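We use cookies to make this site work and to see which pages get read. Accept all / Manage settings

Hand gripper pair, bench 15 - inspection checklist with comments
Checked by: Lemlem Gebretsadik
Second check: Xiaoyan Deng
Date: August 23, 2025
Site: Zasteseck, back bay

Before power on

1. Table clamped and level. OK. Gave it a shove from both sides, no rock.

2. Table top clean, no grit. OK after wipe. Small dark speck left of centre won't come off, it's in the wood. Leave it. Old tape bottom left corner still stuck down, fine for now.

3. Padded platforms either side tight to the table. OK left. Right had a gap, pushed back and rail bolt nipped up.

4. Floor cables clear of feet. NOT OK. Still a heap of black cable on the carpet at the back by the chair. Asked for this to be sorted in January. Needs trunking or at least ties before anyone walks round there with the lights low.

Grippers, both hands

5. Body screws. Left OK. Right had one loose at the base of the fin, done up with the small hex, thread lock added. Xiaoyan to recheck after next long run.

6. Jaw pads. Some wear on the right, tip of lower finger. Still grips. Spare pads are in the Oris drawer, last two pairs, somebody please order more.

7. Jaw opening. Both open full and close square. Left was a touch slow first few goes then freed up. Cleaned slide with dry cloth, no oil - oil ends up on everything we pick.

8. Trigger return. OK both. Right has a slight click at halfway, same as last check, no worse.

9. Cable at handle. Pull gently and watch the reading. Left OK. Right dropped out once when bent hard back, could not get it to do it again. Marked amber. If it drops out twice in a shift swap the lead and tag the old one, dont put it back in the box.

Hold test, soft item

10. Close on the cap near the top, lift clear of the rack, hold and let it swing. Watch for creep at the jaws. Keep the other gripper low and open near the front edge so it isn't in the way. 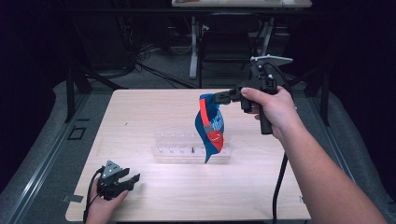 Pass on the right, no creep over 52 seconds. Left same test, pass but only on the second try, first time I'd caught too little cloth and that's me and not the gripper. Do it with bare forearms or sleeves pushed up, a cuff got into the jaw on the Dinsa bench and made a mess of the pad.

11. Clear rack still in one piece, no cracks round the slots. OK. Hard to see cracks under the overhead light, run a fingernail along instead. Peg stands up straight.

12. Item mustn't drag on the rack when lifted. Go up first then across. Had this wrong on the old sheet, it said across then up. Pistness copy needs changing as well.

Log and counter

13. Cycle counter, right: 220 since new pads. Left: 123. Write them in the book too, the screen loses them if teh power goes.

14. Clock match between left and right. OK.

After

15. Grippers switched off, jaws open, leads coiled loose. Not wound round the handle, that is how the right one got its kink.

Open items
- floor cables at back, Lemlem to chase
- right lead amber, watch
- jaw pads to order
- Pistness sheet, line 12 - Xiaoyan

OK to use with the above. Next check when right counter gets to 15 short of the pad limit, or sooner if the lead plays up again.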